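Otside – Guía de puesta en marcha para el personal de cocina
Sección 4. El turno compartido con el robot de office

4.1 Para quién es esta sección

Esta sección es para las personas que trabajan cada día en el office y en la cocina pequeña de planta: personal de servicio, de limpieza y responsables de turno. No es necesario leer antes la sección 3 (instalación eléctrica y red), que corresponde al técnico de Cullell. Si usted va a trabajar al lado del robot, aunque no lo maneje, lea por favor 4.2, 4.4 y 4.6 antes de su primer turno.

En esta guía llamamos "robot" al equipo completo, "pinza" a la mano que agarra las piezas y "encargado" a la persona que tiene el mando durante el turno. El encargado cambia con cada turno y su nombre se escribe en la hoja de la puerta.

4.2 Qué cambia en el trabajo

Antes de la instalación, una misma persona recogía las tazas y los cuencos, los aclaraba, los ponía en el escurridor, cargaba el lavavajillas y lo vaciaba. Con el robot, el trabajo se reparte de otra manera:

– Las personas recogen la vajilla de las mesas, retiran los restos y aclaran.
– El robot toma las piezas del escurridor y las lleva a las cestas del lavavajillas.
– Las personas revisan la carga, ponen el detergente y arrancan el programa.
– Las personas vacían el lavavajillas y guardan la vajilla en los armarios.

El robot no decide cuándo se lava. Esta decisión sigue siendo del encargado. Tampoco trabaja con cuchillos, copas de cristal fino ni ollas, que se siguen lavando a mano o se cargan a mano.

Nota: En las primeras semanas el robot parecerá lento. Una persona con práctica carga una cesta más rápido. No intente ayudarle metiendo la mano entre la pinza y la cesta. El tiempo que se gana es el de la persona, que puede preparar la sala siguiente o terminar los pedidos mientras el robot carga.

4.3 Preparación del puesto

1. Retire de la encimera todo lo que no es parte del trabajo: bandejas, trapos, botellas, teléfonos.
2. Gire el grifo hacia un lado si su forma lo permite. Si el grifo es fijo, el técnico ya ha guardado su posición en el mapa del puesto y no hay que hacer nada.
3. Vacíe el fregadero de agua. El brazo puede entrar en el fregadero, pero no debe trabajar con agua acumulada en el fondo.
4. Coloque el escurridor siempre en el mismo lado del fregadero, con las ranuras en la dirección que enseña la etiqueta de Cullell.
5. Ponga los cuencos y los platos de pie, con un espacio libre entre pieza y pieza. Dos cuencos metidos uno dentro del otro cuentan para el robot como una sola pieza y los dejará donde están.
6. Abra la puerta del lavavajillas hasta el final. Una puerta medio abierta es la causa más frecuente de parada al inicio.
7. Saque hacia fuera la cesta que se va a cargar. Para la cesta inferior, meta antes la superior.
8. Compruebe que no hay cables del robot en la zona de paso. Si un cable está en el suelo, acérquelo al zócalo con la mano, nunca con el pie.

Precaución: La puerta abierta del lavavajillas queda a la altura de la pierna y es fácil tropezar con ella. Mientras está abierta, nadie pasa entre la puerta y el robot, tampoco si el robot está parado.

4.4 Inicio de la tarea

1. El encargado se coloca fuera de la línea del suelo, donde ve al mismo tiempo el fregadero y el lavavajillas.
2. Avisa en voz alta: "Robot en marcha". Las demás personas del office contestan. Parece un detalle pequeño, pero después de un turno largo es lo primero que se olvida.
3. Mantenga pulsado el botón de inicio del mando durante 2 segundos.
4. Espere al primer agarre. El brazo baja despacio, toma la primera pieza y se detiene un momento antes de levantarla.
5. Mire si la pieza está bien sujeta. Si se mueve dentro de la pinza, pulse "Pausa" y siga el apartado 4.5.
6. Si el primer agarre es correcto, pulse "Continuar". A partir de aquí el robot trabaja sin pedir confirmación.

Los cuencos se agarran por la parte baja cuando el borde está libre, y por el borde cuando hay otra pieza muy cerca. Las dos maneras son normales. El encargado no tiene que elegir ninguna.
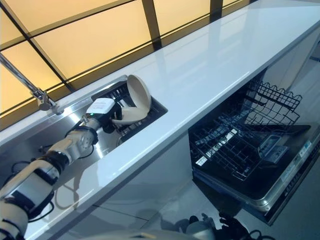 La fuerza de agarre viene ajustada para loza y melamina, con piezas de hasta 400 gramos. Si en su centro se cambia la vajilla por otra más pesada o con esmalte muy liso, comuníquelo a Cullell antes de usarla con el robot, porque el ajuste se hace desde fuera y no desde el mando. Las tazas con asa se pueden mezclar con los cuencos en la misma carga, pero conviene ponerlas al final del escurridor.

Durante la tarea, las personas pueden seguir trabajando en el resto de la encimera. Solo hay que respetar la parte marcada con la cinta. Si usted necesita el fregadero con urgencia, pida la pausa al encargado – no la haga usted mismo abriendo el grifo o quitando el escurridor.

4.5 Si una pieza no se agarra bien

1. Pulse "Pausa" y espere a que el brazo esté completamente quieto.
2. Si la pinza tiene una pieza, pulse "Soltar" con una mano mientras sujeta la pieza por debajo con la otra. Use guante.
3. Vuelva a poner la pieza en el escurridor, un poco más separada de las demás.
4. Salga de la zona marcada y pulse "Continuar".
5. Si falla otra vez con la misma pieza, cárguela a mano y apúntelo en la hoja de incidencias.

No es un error de la persona si el robot falla. Lo escribimos aquí porque en la prueba del centro Narkum muchas incidencias no se apuntaron: el personal pensaba que iban a contar en su contra. La hoja de incidencias no lleva el nombre de quien escribe y no se usa para valorar a nadie. Sirve para corregir la posición del escurridor, la luz del office o el programa.

Precaución: Si se rompe una pieza, pare la tarea con la seta roja. Recoja primero los trozos del suelo, después los del fregadero y al final los de la cesta. No arranque ningún programa de lavado hasta haber mirado el filtro.

4.6 Reparto de turnos y descansos

Cada encargado tiene el mando 4 horas como máximo. Vigilar una máquina cansa de otra manera que fregar: las manos descansan, pero la atención no. Por este motivo recomendamos cambiar de encargado a mitad de la jornada, y que la persona que deja el mando pase a una tarea de movimiento, por ejemplo recoger la sala.

Para dar de alta a un encargado nuevo:

1. La persona lee esta sección y hace una carga completa junto a un encargado con experiencia.
2. Hace 6 cargas con el otro encargado presente en el office, sin que este toque el mando.
3. El responsable de turno firma la ficha y activa su código en el programa Nigatu.

Nota: La formación se hace dentro del horario de trabajo. Si una persona no quiere ser encargada, puede trabajar en el office igual que antes, respetando las normas de 4.3 y 4.4.

4.7 Fin de la tarea

1. Espere a que el brazo vuelva a su posición de reposo. No lo empuje para ir más rápido.
2. Revise la cesta. Los cuencos deben quedar inclinados y con la abertura hacia abajo. Corrija a mano los que han quedado planos.
3. Meta la cesta, llene el compartimento del detergente y cierre la puerta.
4. Limpie los dedos de la pinza con un paño húmedo, sin producto abrasivo. No moje las juntas negras del brazo.
5. Seque la encimera y el borde del fregadero.
6. Deje el mando en su base de carga y escriba la hora en la hoja de la puerta.

Si el lavavajillas va a quedar vacío durante la noche, deje la puerta un poco abierta y el robot en reposo, con la seta roja pulsada. El turno de mañana empieza otra vez desde 4.3, también cuando el puesto parece ya preparado.

Para la limpieza semanal y el cambio de los dedos de la pinza, véase la sección 5.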